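We use cookies to remember your settings and to see which pages are read. By staying on this site you agree to our use of cookies. Accept | Manage settings

FOR IMMEDIATE RELEASE

Willby Opens Its Small Break Room Guide to Every Office, Free of Charge

A plain-language plan for the table, the fridge and the floor between them

Monday, December 30, 2019 – Willby, the workplace upkeep company, today released the Small Break Room Guide, a free 30-page booklet for offices whose kitchen is really just one table, one refrigerator and whatever floor is left over. The guide can be read online or printed out, and it was written with the people who use these rooms every day, at client offices that include Kirui and Zevik.

We're very happy with this one! Most of the advice you can find on office kitchens assumes a counter, a sink and a wall of cupboards. A lot of our clients have none of that. They have a spare room with a door, a desk that used to be someone's workstation, and a refrigerator that went in wherever the outlet was. People still want a cold drink there in the afternoon, and they want to put it down on something clean.

"I kept getting the same call," said Lilian Mrema, who led the work on the guide. "Somebody has a small room and a big white table, and by Thursday the table has swallowed the room. They think they need more storage. Often they need to decide what the table is for, and then wipe it."

The guide follows one short routine from start to finish. Clear the top, put the drinks away, wipe the surface, look at the floor. It takes less time than brewing a pot of coffee, and it can be shared out so that the same person isn't doing it every day.

Drinks come first in the routine, and bottled tea gets more space than anything else. Tea was the most requested drink at every office we worked with while writing the guide, and it's what tends to be left standing on the table. A tall bottle takes up very little room alone. A dozen of them make a fence. We suggest bringing bottles into the room a few at a time, standing them near the refrigerator end of the table and moving them straight on to the shelf.

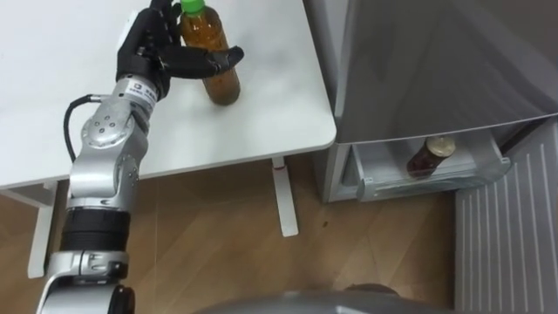
Starting With the Table

The first chapter deals with the tabletop. White tops are popular in small rooms for good reason, as they bounce light around and make a narrow space feel wider. They also show everything. A smudge that would vanish on dark wood sits there in plain sight, and a gray streak down the middle of the top can be seen from the door.

Our advice is to wipe lengthwise, in overlapping passes, with a damp cloth that has been wrung out well, and to follow with a dry one. Go out over the edges. People lean on the front edge and set their hands on the corners, so those spots need the cloth as much as the center does. On a desk with a curved front, run the cloth along the curve as a separate pass at the end.

If a streak is still there after the second pass, the guide has a page on marks that have set in, including what not to use on a smooth white finish. Scouring pads are at the top of that list.

One more thing about tables, which came up at Zevik and made it into the guide word for word: leave a gap where the table meets the refrigerator if you possibly can. When a rounded corner sits almost against the front of the appliance, everyone has to reach around it. Moving the table by the width of a hand changes how the room feels to use. It also lets a broom in.

The Floor Gets Its Own Chapter

In the first draft, floors had half a page. Imani Biwott, who tests Willby's routines in working offices before they go out to clients, sent it back in October with a request for a whole chapter.

"You stand at the table, you look at the table, you clean the table, and you go," said Biwott. "Then someone comes in and looks at the floor. Wood-look planks are friendly to crumbs. The dirt gathers and you walk right over it, and the one thing you do notice is a little white scrap of paper that somebody dropped at lunch."

The new chapter is short and, we think, really useful. It asks people to check three places after every wipe-down: below the front edge of the table, around the chair base, and along the bottom of the refrigerator. Scraps get picked up by hand. Specks get swept along the line of the planks and not across it, so they don't settle in the seams. 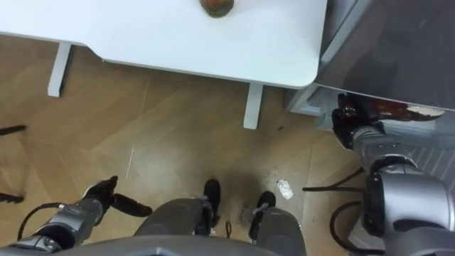 Dark smudges are treated separately. Sweeping a smudge tends to spread it, so the guide says to pick up anything loose first and then use a barely damp cloth, working from the outside in. Wood-patterned flooring comes in many materials, and the guide asks readers to check with whoever looks after the building before they use any cleaner stronger than mild soap. Vents near the floor are worth a look on the same pass. Slats collect dust, and a soft brush once a month keeps it from coming back out on to the planks you just swept.

Putting the Tea Away

Chapter four is the one our testers liked best, and it's all about getting bottles from the table into the refrigerator in an order that makes sense.

Sort before you open the door. If your office buys more than one kind of tea, the cap color is the quickest way to tell them apart from above, and it still works when the label is turned to the wall. Stand green caps with green and yellow with yellow, then load one color at a time. The door stays open for less time, and the next person finds their drink without moving six others.

Check each cap as you go. Give it a small turn to be sure it's closed, and look at the level. Opened bottles go on the door shelf with initials on them, and sealed ones go inside. Willby suggests clearing out opened bottles at the end of each day. It's a strict rule, and some offices will choose to soften it, but the offices that kept to it told us they stopped finding mystery bottles at the back.

Hold tall bottles around the middle or higher when you lift them off the table. It sounds fussy! We put it in anyway, after watching people pinch a cap between two fingers with a phone in the other hand. 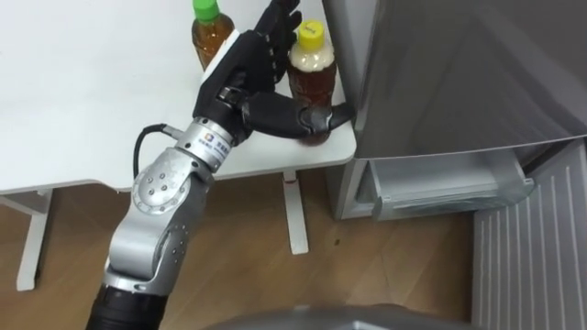
What the Test Offices Told Us

The guide was tried out for 90 days before release. During that period the test offices logged 3,280 wipe-downs on paper sheets taped inside a cabinet door, and Mrema's team read through every sheet, including the ones with drawings on them.

A few changes came straight from those notes. The routine card was cut to one side of a page. The instruction to move all the chairs out first was dropped, as people skipped it every time, and was replaced with a line about tipping the nearest chair aside. Kirui asked for a version of the card with larger type, and that version is now the standard one.

Kirui also asked for help with the space under the table, and we're grateful for it. In a small room that space is the only place left for storage, so it fills up quickly. The guide now recommends one low cabinet at the far end and nothing else. Open compartments are fine for paper goods and small boxes as long as they're kept to a single layer. Keep the area near the legs clear, especially with the long flat foot bars found on many desks, where dust gathers along both sides.
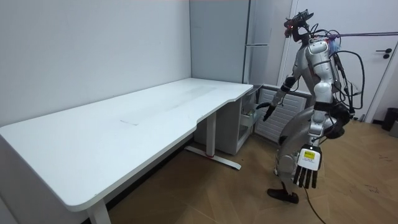 Doors and handles come last in the routine. A handle gets touched by everyone who comes in, and so does the front of any tall cabinet or refrigerator, so the card finishes with a quick wipe of each on the way out. Testers told us they liked ending at the door. They could turn around, see a clear white tabletop, and go back to work.

"I love that view," said Biwott. "You've spent a few minutes and the room looks twice as big. Then somebody puts a bag on the table, and that's fine too."

How to Get the Guide

The Small Break Room Guide is available now from the Willby website. Offices can download the full booklet, the one-page routine card or both. There is nothing to sign up for, and the card may be copied freely within a workplace. Printed copies are available on request while they last.

Two short follow-ups are already in progress. The first covers rooms that share a wall with a meeting space, where noise matters as much as crumbs. The second, prepared with the furniture makers at Wuvetti, looks at choosing a secondhand desk for break room use, with notes on curved fronts, rounded corners, leg placement and how to judge a worn top.

Willby would also like to hear from offices that have their own way of doing things. If you keep a small room running well, write and tell us how. Mrema reads the mail herself, and several of the tips in this edition began as letters.

About Willby

Willby helps offices look after their shared rooms, with cleaning routines, supply planning and printed guides. Its clients range from single-room studios to multi-floor workplaces.

Press contact: Lilian Mrema, Willby

###

Get Willby news in your inbox. Enter your email address to subscribe to our newsletter. You can unsubscribe at any time.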